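**Notas de fala — Ensinar com a mão, ensinar de longe**
Aldana Mansilla, encontro de Laldale, setembro de 2024

Slide de abertura fica na tela enquanto o pessoal senta. Não esperar silêncio total, começar com a pergunta: quem aqui já ensinou alguém a dar nó em gravata? Pedir mãos. Depois: quem conseguiu só com palavras? (sempre sobra uma mão ou duas, deixar a pessoa contar, é divertido e solta a sala)

Ligar com o tema: a gente pega o braço da outra pessoa ou faz na frente dela. Com robô existem versões das duas coisas, e é disso que eu vim falar, porque acho uma das partes mais bonitas da área!

### 1. Duas maneiras de mostrar

**Pela mão.** Solto os freios, o braço fica leve, eu seguro perto do punho e levo. Vantagem: sinto o contato nos meus próprios dedos. Se a peça raspa, eu sei na hora. Desvantagem: meu corpo está no meio de tudo, tapo as câmeras, e alguns movimentos do punho são um sofrimento para quem tem ombro ruim (o meu, por exemplo).

**De longe.** Eu mexo num comando e o braço acompanha. Usamos o Falo, que é a nossa camada de controle remoto. Vantagem: as câmeras enxergam a cena limpa, sem cotovelo humano. Desvantagem: perco o tato. Na primeira semana todo mundo aperta demais.

Se perguntarem "qual é melhor?": depende do contato. Para aproximação e transporte, de longe. Para encaixe apertado, comecei pela mão e depois fui migrando. Não esticar agora, volta no bloco 4.

### 2. A tarefa do Weratness

Contar rápido como surgiu: queríamos um objeto doméstico, barato, com peças que giram e peças que encaixam. Ficou a mesinha de plástico, de cabeça para baixo, com pernas de rosca. Parece brincadeira de criança e é um professor cruel.

Por que cruel:

- plástico branco sob luz forte: as bordas somem na câmera
- nervuras no fundo, tudo em ângulo, pouca superfície plana onde apoiar
- a perna tapa o que está atrás dela
- rosca que entra torta parece certa até a segunda volta

Passar para os dois quadros da câmera do punho. Pedir que olhem primeiro para o vão entre os dedos e depois para as sombras no plástico. Os dedos estão bem abertos nos dois.

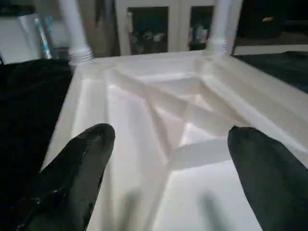
*(deixar o público olhar antes de falar)*
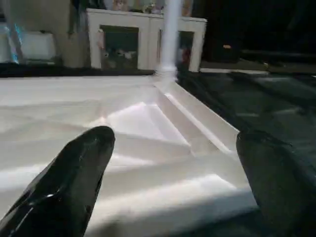

Pergunta para a sala: se você só tivesse essa vista, para onde iria? Ouvir três respostas, não mais. Quase sempre alguém diz "eu mexeria a cabeça". Exato! Quem opera bem faz isso com o braço: recua um pouco, inclina, olha de novo, desce. Nós chamamos de espiada, e no começo eu mandava cortar a espiada das gravações porque achava que era hesitação. Erro meu, e dos grandes. Quando devolvemos as espiadas ao conjunto, a política aprendida passou a reposicionar o punho antes de fechar.

*(pausa, água)*

### 3. O que entra e o que sai do conjunto

Números no slide, ler devagar:

- 2.662 demonstrações gravadas
- 1.852 mantidas depois da revisão

Explicar o que caiu: trechos em que o operador testava o comando, gravações com câmera fora de sincronia, pernas derrubadas sem tentativa de recuperar. Quando há recuperação, fica. Insistir nisso, com exemplo: a perna escorrega, o operador abre, reposiciona, pega de novo. Para mim é ouro. O robô vai escorregar também, e precisa ter visto alguém sair da enrascada.

Anedota do operador novo no laboratório de Sepúlveda: ele pedia desculpas no microfone cada vez que errava a rosca. As demonstrações dele estavam entre as mais úteis que tivemos. (contar com carinho, ele autorizou)

Sobre sessões longas: depois de 10 demonstrações seguidas, paramos e trocamos de pessoa. Sem trocar, os movimentos ficam curtos, econômicos, todos iguais, e o conjunto perde variedade. Dá para ouvir o cansaço até no ritmo dos motores — juro.

### 4. Dicas de quem opera

Aqui falar olhando para quem está começando. Posso me empolgar, mas no máximo uns minutos.

1. Comece cada demonstração de um lugar um pouco diferente. Mexa a peça, gire, empurre para o canto.
2. Desça devagar no último trecho. No caminho até lá, pode correr.
3. Feche a pinça só quando o punho estiver parado.
4. Olhe para a tela do punho, mesmo que dê para ver o robô pela janela. Se você decide com uma informação que a câmera não tem, está ensinando um truque impossível de copiar.
5. Escreva uma linha depois de cada gravação estranha. Uma linha só. Daqui a meses ela vale uma tarde inteira.

A dica 4 costuma gerar discussão. Deixar rolar! Há gente boa que discorda e prefere operar à vista, com a tela só de apoio. Meu argumento: em abril comparamos os dois jeitos na etapa de encontrar o encaixe, e as gravações feitas só pela tela eram mais lentas, porém muito mais coerentes entre si.

Retomar mão versus remoto: nas roscas, fizemos as primeiras pela mão, para o operador *sentir* a volta certa, e só depois passamos ao Falo. A memória do gesto viaja junto. Adoro essa parte.

### 5. Se sobrar tempo

- Meta seguinte: chegar a 2.000 demonstrações aproveitáveis, agora com outra iluminação.
- Vídeo curto da perna entrando torta (tem som, conferir o volume antes).
- Perguntas prováveis: retorno de força no comando? Ainda não, estamos testando um protótipo. Dá para usar luva? Dá, eu me atrapalho. Quanto tempo até um operador ficar bom? Varia demais, não chutar número.

Último slide: contato e convite para quem quiser experimentar o comando na mesa do fundo. Levar o cabo reserva.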